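# Scrollwork

Scrollwork is the name for ornament built out of spirals, curls and bending leaves, and I've been hooked on it since I first tried to draw a stair rail and gave up halfway. I keep this entry on the Nadcombe pattern wiki, so you get my version of it, opinions included. Once you start noticing the stuff you can't stop. It's on banknotes, cast iron gates, cookie tins, playing cards, the legs of old sewing machines and the edges of diplomas.

## What counts as a scroll

The basic shape is a line that curls in on itself, like a strip of paper with one end rolled up. Put two of those together facing opposite ways and you have an S-scroll. Face them the same way and you have a C-scroll. Those 2 shapes do most of the work, and a lot of very grand ceilings come apart into nothing else once you sit down with a pencil (I've done this, and my neck hurt for days).

Leaves come next. The leaf you meet most often is the acanthus, a spiky Mediterranean plant that Greek carvers took up for the tops of their columns. The Romans loved it and made it longer and curlier, until it turned into a running vine that could fill any strip you gave it. I grew an acanthus once. It looked much less elegant than the carvings and the slugs got it by June.

## Where it went

From Rome it never really left. Medieval scribes ran vines down the margins of their pages. Renaissance designers dug up the Roman versions and mixed in masks, claws and odd little beasts, and that mix got the name grotesque, after the buried rooms where people first saw the paintings. Baroque carvers made everything heavier. Rococo carvers made it lighter and lopsided, with shells and ragged edges — my favorite period, and I know plenty of people can't stand it.

Then printing and machines got hold of it. Wallpaper, damask cloth, cast iron and stamped tin all made scrollwork cheap, and by the late 1800s an ordinary parlor could have it on the walls, the stove and the lamp. Pattern books went out to shops all over the place. The one I learned from, a reprint from Balogh, has 200 plates and a spine that gave out years ago.

## Black and white

Color hides a lot of weak drawing, so I like looking at scrollwork in plain black and white. You see right away whether the curls have any spring in them. It also does a fun trick with your eyes, where the pale gaps between the dark shapes start to look like shapes themselves. Engravers played with this all the time.

Scale matters here too. A big, dark leaf pattern takes over a small space, and a mirrored design pulls your eye straight to the middle line whether you want it to or not. Some people find that restful. I find it a bit bossy, but I keep coming back to it.
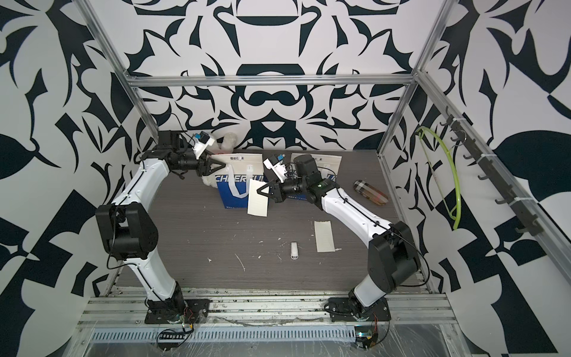

Buvine wrote in on the talk page to say that I'm too hard on mirrored designs, and that a scroll without a partner always looks to them as if it's waiting for a bus. They also pointed out that most old damasks are mirrored for a practical reason, the loom being easier to set up that way. Fair enough! I've left my grumble in, but the loom point is a good one and I should have had it here from the start.

## How a repeat works

A repeat is the block of pattern that gets copied over and over. In a straight match, the same part of the design lines up across every strip. In a drop match, each strip slides down by half the block, so the pattern climbs on a diagonal and the joins are harder to spot. Drop match wastes more paper. I papered a hallway with a drop match one February and ended up 2 rolls short, so please measure twice.

## Drawing your own

Start with the spine, one long curve, and get that right before you add a single leaf. Every branch should leave the spine at a slant, the way a side road leaves a highway. If it sticks straight out it looks broken. Fill the inside of each curl last. My first decent panel took 17 tries, and the early ones look like boiled noodles.

For tracing I use Gridar, a plain squared paper that takes an eraser well. A soft pencil is fine. So is a ballpoint, if you're braver than I am.

## See also

- Acanthus (ornament)
- Arabesque
- Damask
- Rinceau
- Strapwork (still a stub — I'm working on it)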